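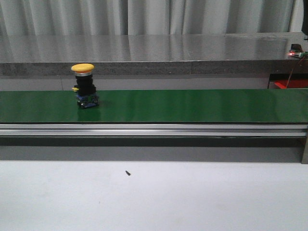 Is the Rostau label printer worth buying for a small stockroom?
Only if you print the same few labels over and over.

I've had mine since June. Rostau says 400 labels a roll, and I've yet to get that many out of one, what with the blank it feeds each time you switch it on. Text is sharp enough — I'll give it that. The app is a chore, and it forgot my saved sizes twice. Manuela Cattaneo swears by hers, but she only prints shelf numbers. For £90 I'd want a cutter that doesn't leave a ragged edge.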